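## 4.3 小件收纳任务：分格容器内的取放

家务与车间杂务中有相当一部分并不要求大力矩或长行程，困难集中在末端几厘米：物体小、形状不定，容器壁又限制了手指的进入角度。前两节讨论的叠放与擦拭任务中，Diren 策略的表现已接近可用；本节考察同一策略在分格容器中的表现，并与 Drurken 基线比较。

训练数据为 4,000 条手持夹爪演示，全部在木质桌面上采集，容器为带隔板的白色塑料盒。物体分为三类：细长管状物、软质小袋，以及散放在格底的金属小件。评测共 786 次，初始摆放由 Fourie 工具随机生成，人工复位。单次执行上限为 40 秒，超时计为失败。判定标准沿用 4.1 节：物体须离开原格并完整落入目标区域，期间容器不得被推离初始位置。

管状物最容易处理。两种方法均能从上方接近，失败多发生在提起阶段，即管身与隔板边缘接触后在指间转动。软质小袋的情况不同：袋体受夹后变形，夹持点稍有偏移，袋的另一端便会搭在隔板上，此时继续上提往往带动整个容器。Diren 在这一类上优于 Drurken，但差距主要来自重试行为，首次夹取的成功率并无明显差别。金属小件是三类中最差的，指垫厚度与格底间隙相当，手指常在触及物体之前先碰到隔板。

失败样本经逐条复核，归入 14 种模式（见附录 B）。其中占比最高的是“指尖与隔板干涉”，其次是“夹持后物体滑转”。这两种模式在开阔桌面的对照实验中很少出现，说明瓶颈在于受限空间内的接触，单纯提高物体识别精度收效有限。我们曾以 Claltik 力控模块替换位置控制，干涉引起的容器位移有所减少，执行时间则相应变长，部分试次因此超时。

就目前结果而言，分格收纳尚不具备无人值守运行的条件。人在完成同类动作时通常用另一只手扶住容器，并随时调整手指的倾角；单臂平行夹爪缺少这两种手段。双夹爪配置可部分弥补前者，其演示数据的采集成本与同步误差在 5.2 节另行讨论。图 6 给出任务所用的容器与物体。

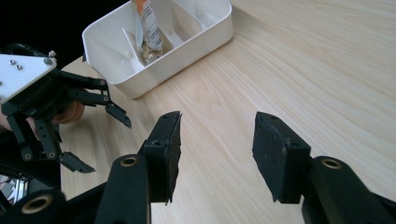
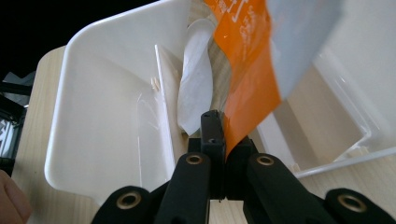

**图 6** 分格收纳任务。上：张开的夹爪与桌面上的带隔板白色容器，格内有一支带橙色条带的细管；下：夹爪夹持橙色软质小袋。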